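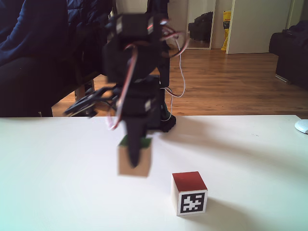 A gripper finger above the table.

Paletstead Library: Borrower Questions
Updated December 2019

Who may hold a card?
Any resident of Paletstead or Calado may apply at no charge. Persons who work in either town but live elsewhere may apply with a recent pay stub. Children under 13 need the signature of a parent or guardian.

How many items may I borrow?
Adult cards are limited to 30 items at one time, of which no more than six may be films. Local history volumes marked with a red R do not leave the building.

How long is the loan period?
Books are lent for three weeks and films for one. A loan may be renewed twice unless another borrower has placed a hold.
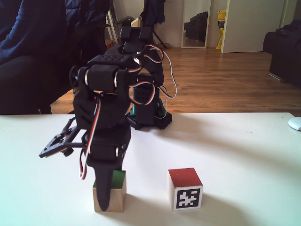 Renewals may be made at the desk, by telephone, or through the Foris catalog. A renewal made through Foris takes effect at once, and the new due date appears under "My Loans."

Are fines charged for late returns?
Fines on children's books will end in January. All other items continue to accrue ten cents per day. Borrowing is suspended when the balance reaches five dollars.

What if an item is lost?
The borrower is charged the list price. Replacement copies bought by the borrower are accepted only with prior approval from the circulation desk.

Does the library accept donated books?
Yes, in clean condition, up to two boxes per visit. Encyclopedias and textbooks are not accepted. The annual sale offers some 2,000 donated titles in the Drurkent Room.

May my group reserve a meeting room?
The Drurkent Room seats 87 and may be reserved by nonprofit groups up to 60 days ahead. Requests should be sent in writing to Ebenezer Darko, Head of Public Services, Room 214. Food is permitted; open flames are not.

Can I print from my own laptop?
Yes. Black and white pages are 15 cents each, payable at the desk. Color printing is available on the second floor only.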